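Section 4. Comparing Two Sets of Fingers on the Same Gripper 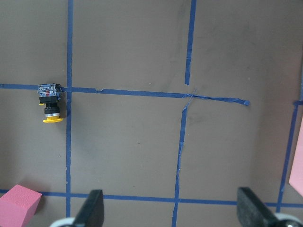
By the time you reach this section you should have the gripper bolted on, the wrist camera plugged in, and the arm moving without complaint (if it is still complaining, go back to Section 3, and please don't feel bad, most of us went through it twice). What we want to do now is find out which fingers suit your work. The Aryee kit comes with two sets: the black padded ones and the Dronell set, which are narrower and have no padding at all. People tend to fall in love with one or the other in the first ten minutes, and that is exactly why we ask you to run the whole comparison before you put either set away in the drawer.

Set aside an afternoon for it. You can do it in less, but you will enjoy it more if you aren't rushing.

4.1 Before you begin

You will need:

Both sets of fingers and the small hex key from the lid of the kit
A table the arm can reach all over, with a matte top if you have one
Blue painter's tape
A couple of foam cubes
One awkward object of your own choosing
The score sheet from the back of this manual, or a plain notebook

A word about the awkward object. Foam cubes are very forgiving, and nearly any gripper looks good with them. What you want alongside them is something with a lumpy outline, where one part is wider than the next and the surfaces aren't all alike. We like an emergency-stop push button stood on its yellow mushroom head, with the contact block on top. It gives the fingers a clear plastic block, a black body and a shiny ring to choose from, and every one of them behaves a little differently when you squeeze.

CAUTION: A push button used as a test object must be a spare that isn't wired to anything. Your real emergency stop stays where it was mounted in Section 2, within reach of your hand, for the whole session.

4.2 Laying out the table

1. Wipe the table and let it dry. Old scuffs and smudges are fine and can stay. Grit is another matter, as it gets picked up by the finger pads.

2. Run strips of painter's tape across and down the table to make cells. Each cell should be wide enough for the open gripper to come down inside it with a little room to spare.

3. Press the ends of the tape down with your thumb.

4. Give every cell a letter and write the letters on your score sheet – not on the tape, where the camera may take a dark pen mark for part of an object.

Note: The cells are there so you can put an object back in nearly the same place each time. They are not used for calibration, and they don't have to be square. Tape laid by hand wanders, the ends fray, and two strips that ought to meet will sometimes miss each other, and you can still run a perfectly good comparison on top of all that. If a corner gets so shaggy that a finger snags on it, tear that piece off and lay a fresh one.

4.3 Setting the camera view

1. Fit the padded fingers first. Tighten each screw until it is snug, then go a quarter turn more.

2. Open the gripper fully and move the arm to the Look position.

3. Open the Vosel viewer and check that you can see both fingertips along the bottom of the picture, with the table between and beyond them. If only one shows, loosen the camera collar, turn it gently, and tighten it again.

4. Put one foam cube in a cell near the middle and lower the arm slowly until the cube sits between the fingers. Watch the viewer the whole way down, not the arm. It feels strange at first, but the view from the wrist is the one the controller will be using, and you'll want to know what it looks like when things are lined up.

5. Save the view under a name you will recognize later.

Note: Objects close to the bottom corners will be only partly in view. Your controller can't plan a grasp on something it sees only a sliver of, so start your trials with each object well inside the picture and save the corners for when you are feeling adventurous.

4.4 Running the trials

1. Place the first object in cell A.

2. Press Start. The arm goes to Look, comes down, closes, lifts, waits, and sets the object down again.

3. Write down one of these three words: Held, Slipped or Missed. If the object turned in the grip but stayed up, write Held and add a small "t" next to it.

4. Move the object to the next cell and carry on until you have 22 trials with that object.

5. Do the same with your awkward object, standing it up the same way every time.

6. Change to the Dronell fingers and repeat everything from step 1, with the same objects in the same cells and in the same order.

CAUTION: Press Pause and wait for the amber light before you reach onto the table. The gripper closes with up to 35 newtons, enough to give your fingers a nasty pinch.

CAUTION: Start the awkward object at a force setting of 19. Clear plastic housings can crack, and you can always go up a little once you have seen how it lifts.

4.5 Reading your results

Add up the Held marks for each set of fingers, keeping foam and awkward objects apart. In our own trials at Drarora the padded fingers did better on anything smooth, while the narrow ones were easier to get in between objects standing close together. Nkrumah Antwi, who wrote the first version of this procedure, still switches sets depending on the job, and there is no shame in that.

If the two scores are close, look at your "t" marks. A set that lets things turn will give you trouble later on, when you come to place parts the right way around.

If most of your trials read Missed, the fingers are probably not to blame. Repeat 4.3 from step 2, then try five more trials before changing anything else.

When you have chosen, enter the set under Tools > Fingers and press Save. The controller will ask you to open and close the gripper once so it can learn the new width. Keep the table clear between the fingertips while it does this, and go on to Section 5.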